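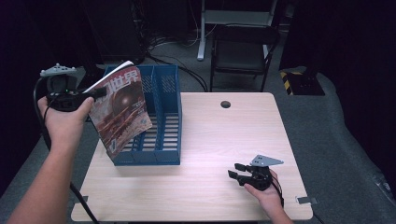
A magazine held in a hand-held gripper over a blue file organizer. A second gripper is at lower right.

Endavcombe releases Arnorari 2, planning software for two-handed sorting tasks

ENDAVCOMBE, 25th June - Endavcombe today released Arnorari 2, a new version of its motion planning software for two-arm robots. The release adds support for thin, flexible items such as magazines, folders and envelopes, and for narrow containers with dividers.

Earlier versions treated every held item as rigid. A magazine gripped at one corner hangs at an angle and bends when it touches a partition, and plans made for a rigid item often had to be stopped and started over. Arnorari 2 estimates how the item hangs and updates the path as it goes into the slot.

The new version learns its starting paths from demonstrations recorded by people using hand-held grippers. In Endavcombe's own tests, a filing task needed 100 demonstrations before the planner could be used on a robot. The previous version needed more than 1000.

Other changes include:

Separate timing for each arm, so that one can wait while the other works
A replay tool that shows the planned and recorded paths side by side
Import of tracking data from Larik, the company's recording package
Shorter log files

Quintero, a document storage company, has used a test version at 4 sites and will move to the full release in November.

Arnorari 2 is available now to customers with a current support contract. Projects made in the first version open without conversion, but custom gripper profiles must be saved again. Release notes and the installation guide are on the Endavcombe support pages.

About Endavcombe
Endavcombe makes planning and recording software for robots used in offices, archives and mail rooms.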